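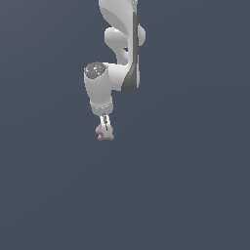 Filali Hand Coffee Grinder: Review After a Winter of Daily Use

By Angharad Mathias
Posted 2/7/21

I bought the Filali in January to replace an electric blade grinder that had started to smell of burning. It cost $85 from Disovier, with shipping included. I paid for it myself.

I make two cups of coffee every morning, one for me and one for my husband, and sometimes a pot on weekends. I use a plain cone dripper with paper filters. I don't own an espresso machine, so I can't say how the grinder does at the very fine end.

What you get

The grinder, a folding handle, a small brush and a cloth bag with a drawstring. The instructions are one sheet, printed on both sides, and the drawing that shows how to take the burr out is too small to be useful. I ended up following the written steps.

The body is steel and heavier than I expected. The catch cup screws on to the bottom. It holds enough for two mugs if you tap it down once while filling. For a pot I have to grind in two rounds.

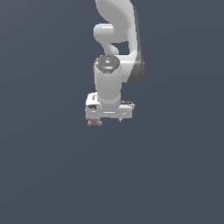 The threads on the cup were stiff for the first week and then loosened up. They have not gone so far as to come undone while grinding, which did happen with the Litden I borrowed from my neighbor Bijan Mohammadi before I made up my mind. The Litden is cheaper and its handle is longer, so it's easier to turn. The cup dropped off twice and I swept up a lot of coffee.

Grinding

The adjustment ring is under the burr and it clicks. Turn it clockwise until it stops, then count back. For my dripper I use 17 clicks with medium roasts. Darker beans get a couple more. The numbers on the ring are stamped but not painted, and in a dim kitchen I count by feel.

Two mugs' worth takes me a minute and a half at an easy pace. Light roasts take longer and need a firm grip on the body. There is a rubber band around the middle for this. It slides down if your hands are damp.

The grounds are even enough that my brew time stays the same from one day to the next. With the blade grinder I'd get a cup that drained fast and tasted thin, then one the next day that clogged. I still find a little dust in the bottom of the filter.

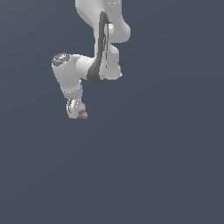

A white arm against a plain blue-gray background.

Cleaning

Brush it out once a week. I take it fully apart when I finish a 500 gram bag. There are seven parts, counting the washer, and the washer is the one that rolls off the counter. Don't put any of it in the dishwasher. The sheet says not to rinse the burr either, and I haven't.

Chaff sticks to the inside of the cup on dry days. A drop of water stirred into the beans before grinding takes care of most of it.
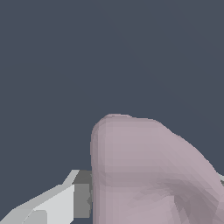

The bag is fine for keeping the handle and body together in a drawer, but it picks up coffee oil and I have washed it three times already. It shrank a little. The grinder still fits.

Problems

The knob on the end of the handle began to squeak in the third week. I wrote to Disovier and got an answer the next day from Hatem Helmy, who told me to put one drop of food-safe mineral oil on the pin. It has been quiet so far. He also offered to send a new knob, and I said I'd wait.

The lid fits loosely. If you tip the grinder to get the last few beans to drop, hold the lid down with your thumb.

Would I buy it again

Yes, at this price, for one or two people. If you make coffee for four every morning, get an electric burr grinder and save your wrist.

Rating: 4 out of 5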